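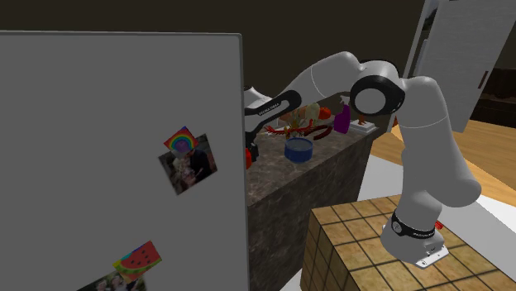
When the wind co-op down the road from us put up its turbines and we switched over to the Welunau tariff, I spent the first month doing everything exactly as I always had, and then wondered why the bill looked the same. A time-of-day rate only pays off if you move things around a little, and moving things around only happens in our house if it's written down where people will see it. So the cheap hours go on a slip of paper on the refrigerator door. A watermelon-slice magnet or a little rainbow tile will hold it perfectly well, and it can share the door with the family photos. Mine sits at eye level for my tallest child, who is also the one who runs the dryer.

Start with the dishwasher, which is the easiest thing in the kitchen to shift. Load it after supper as usual, set the delay button, and go to bed. Ours is an old Dasura with a delay that only goes up to 3 hours, so I press it last thing at night and it starts in the small hours when the turbines are usually turning and the rate is low. If yours has no delay at all, run it when you put the kettle on in the morning, provided your cheap hours stretch that far. Ours end at 7 a.m., and I have missed them more often than I'd like to admit.

Laundry takes more thought. I don't care to leave the dryer running while we sleep, so I wash in the last of the cheap hours and hang what I can. A breezy day is good for the turbines and good for the clothesline too (I do enjoy that!), and heavy things like towels only need a few minutes of tumbling afterward to soften up. Clean the lint screen every single time. Shake jeans out hard by the waistband before you hang them and they'll need far less coaxing later.

Baking is where I was most stubborn. I like to bake in the afternoon, and the afternoon is not cheap. What I do now is fill the oven properly when I have it on: a loaf, a tray of potatoes, maybe some apples on the bottom rack. For anything small I use the toaster oven. My neighbor Mahtab Shokri turns her oven off 10 minutes before a casserole is done and lets it coast, keeping the door shut, and her casseroles are better than mine, so I've started doing the same. Don't try it with a sponge cake.

A word about plug-in meters. I bought a Fandham one secondhand and went around the house with it for a whole weekend. The old chest freezer in the garage was the big surprise, pulling close to 200 watts whenever the compressor ran, and it seemed to run all the time. Defrosting it and wiping down the door seal with warm soapy water made a real difference. If the seal feels stiff, a very thin smear of petroleum jelly will help it along until you can get a new one.

And in January, when the wind is howling and you'd think power ought to be free, check your rate sheet again. Ours changed its hours over the winter and I had the old slip up for weeks.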